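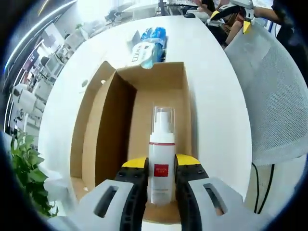 # Datensatz Vutholm – Handgreifer, Verpacken in Karton (README)

2025-02-13 | Esperanza Quintana

Wir verwenden Cookies, um diese Seite zu verbessern. Einstellungen | Ablehnen | Alle akzeptieren

Stand: Entwurf, wird noch ergänzt. Fragen bitte über die Projektseite und nicht an die allgemeine Adresse, die liest gerade keiner zuverlässig.

## Kurz

Aufnahmen vom offenen Tag in Vutholm. Besucher nehmen einen Handgreifer, Artikel vom Tisch in den Karton, Deckel zu oder auch nicht. 3.618 Episoden nach dem Aussortieren. Kamera am Greifer, Weitwinkel, Ränder schwarz. Kein Roboterarm dabei, alles von Hand geführt.

Veranstalter war Lamont, Greifer und Tische kamen von uns (Eseo). Karton und Artikel zum Teil gespendet, zum Teil am Vortag schnell im Drogeriemarkt geholt.

## Ablauf am Tag

- Einweisung 3 Minuten pro Person, auf Deutsch oder Englisch
- danach freies Üben, wird nicht aufgezeichnet
- dann Aufnahme, Start und Stopp per Taste
- maximal 20 Episoden am Stück, dann Wechsel. Vormittags haben wir das nicht durchgehalten, siehe unten

Viele Schüler am Vormittag, nachmittags eher Leute aus Logistikfirmen. Merkt man den Daten an. Die Schüler greifen schnell und setzen hart ab, die Logistikleute drehen den Artikel erst, bis er passt.

Meistgestellte Frage: wann macht der Roboter das allein. Antwort am Stand: steht nicht auf dem Programm heute. Manche waren enttäuscht, die meisten wollten dann trotzdem mal ran.

## Aufgaben

`pack_single` – ein Artikel in den offenen Karton, aufrecht wenn möglich. Pumpflaschen sind hier der häufigste Fall, die Finger fassen seitlich und die Flasche steht am Ende zwischen den Kartonwänden.

`pack_multi` – mehrere Artikel, Reihenfolge frei.

`unpack` – umgekehrt. Kam erst nach der Mittagspause dazu, deshalb deutlich weniger Material.

Folienpackungen waren schwierig. Rutschen, knicken ein, Besucher greifen nach und das Label stimmt dann nicht mehr. Solche Episoden sind mit `regrasp` markiert, aber sicher nicht alle.

## Greifer

Zwei Finger, schwarz, oben gelbe Auflagen. Mehrere baugleiche Geräte waren gleichzeitig in Betrieb, es kann also ein zweiter Greifer durchs Bild laufen. Nicht rausgefiltert. Wer das nicht will: Spalte `second_device` auf 0 setzen beim Laden.

Bei einem Gerät war am Nachmittag die Auflage locker, betroffene Episoden liegen in `quarantine/`. Bitte nicht fürs Training nehmen, ausser ihr wisst warum.

## Struktur

 episodes/ Video + Greiferöffnung + Pose
 labels/ CSV, eine Zeile pro Episode
 quarantine/ siehe oben
 tools/ Ladeskript, Vorschau

Das Ladeskript läuft mit dem Jallico-Format. Ältere Versionen werfen bei leeren Labels einen Fehler, dann die Zeile halt löschen. Fix kommt.

Zum Ausprobieren reicht der kleine Auszug mit 500 Episoden, liegt unter `sample/`. Gleiche Struktur, ohne Quarantäne.

## Bekannte Probleme

- Zeitstempel Greiferöffnung vs. Video driften bei langen Episoden. Korrektur im Skript, aber grob
- Licht: Deckenleuchten und Fenster überstrahlen stellenweise
- Personen im Hintergrund. Gesichter werden automatisch verpixelt, bei angeschnittenen Personen greift das nicht immer. Wer was findet, melden, wir nehmen die Episode raus
- vormittags zu lange Serien von denselben Leuten, Verteilung ist schief
- Tisch ist weiß, helle Artikel heben sich schlecht ab. Segmentirung bei weißen Flaschen entsprechend wackelig

## Einwilligung

Alle, die aufgenommen haben, haben unterschrieben, bei Minderjährigen die Eltern vorab über die Schule. Widerruf jederzeit möglich, Nummer auf dem Zettel angeben, dann finden wir die Episoden.

## Nutzung

Forschung und Lehre frei. Kommerziell bitte vorher fragen. Weitergabe nur mit dieser Datei dabei.

## Nächster Termin

August, wieder Vutholm, wenn Lamont den Raum bekommt. Geplant sind andere Kartongrößen und ein dunklerer Tisch. Wer einen Handgreifer mitbringen will, vorher schreiben wegen Kalibirierung.

Teilen (20) | Kommentare (3)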